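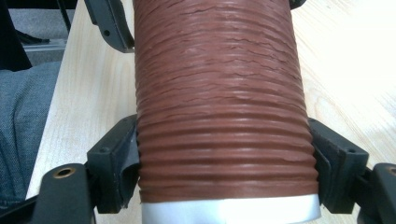
Slide 1. Title, and what I'm going to argue

Morning. Wait for the door to close. Skip the joke if we start late.

The talk is called "What a Roadmap Promises." It's about live games, the kind that never finish, and the seasonal roadmaps their studios put out. My view is that players read them too generously and studios write them that way on purpose. I'll spend most of the time on one game, Okent, as I've played it since launch and I have the screenshots of every roadmap so far.

Say up front: I still play it. I'm not here to tell anyone to quit.

Slide 2. The January roadmap

Read the four lines out slowly. "New destination. Endgame refresh. Loot improvements. Quality of life."

Ask the room which of those could be shown to be false. Give them a few seconds. The destination, yes. It shows up or it doesn't. The other three could be met by nearly anything.

"Endgame refresh" turned out to be the Latari raid with two rooms in reverse order and a higher power requirement. I'm being a little unfair. The second boss did get a new shield phase, and the shield phase is good. It's still one phase.

Slide 3. Power level

The cap went from 353 to 405. People in my clan cheered. I'd like to know what for.

Enemies in the new destination were scaled to the new cap. A rifle at 353 killed a shielded captain in the old zone in the same number of shots that a rifle at 405 takes in the new one. I tested this over an evening and it's on the next slide if anyone wants to argue.

So what did the extra levels buy? Weeks of logging in. That's a fair thing for a studio to want. Call it that, then.

(If someone says "but progression feels good" -- yes, it does. Ask them how it felt the week after they hit cap.)

Slide 4. Shot test table

Don't read the table. Point at the two bottom rows and move on.

Mention that I used the same perk rolls on both rifles and left out crits. Somebody always asks.

Slide 5. Trititz

Trititz is the new destination. Here I have to be nice for a minute. The canyon is great, the public event with the two drills is the best one they've made, and the music is better than it needs to be.

Then the complaint. One patrol area, one strike, three lost sectors. The trailer cut between the canyon and an ice shelf. The ice shelf is a loading zone for the strike and you can't go there in patrol. Nothing in the trailer said you could. Nothing in it said you couldn't, either, and I think that was the plan.

Slide 6. Pacheco and the vendor economy

Pacheco is the vendor who sells the new armor. Each piece costs 110 tokens. A full set plus the class item comes to more than most people will earn in a week of normal play, and he rotates stock weekly.

The patch notes call this "a more rewarding path to targeted gear." Compared with what? The old random drops were bad, so almost anything beats them. I wouldn't put much weight on that sentence.

The shader costs 690 and I bought it. No defense.

Slide 7. What I'd ask for instead

Keep this short, people want lunch.

Put a size on things. "One strike" is a promise. "New activities" isn't.

Say what's reused. Players forgive a reused arena quite easily when they're told first. They get angry when they find it themselves on a stream.

Leave the date off if the date isn't real. "Summer" has slipped twice.

Slide 8. The other side

I owe the studio some fairness. Plans change and a detailed roadmap becomes a stick to beat them with. I've seen forum threads treat a moved bullet point like a crime. Vague wording is partly our fault.

I only believe that up to a point. A game that can name the price of a shader months ahead can name how many strikes it's shipping.

Slide 9. Questions

Likely ones: is PvP any better (I don't know, I play very little of it), will there be a raid in the fall (no idea, and distrust anyone who has one), are the slides going up (yes, with the shot table).

Notes last changed 28 July 2021. Check the clicker battery.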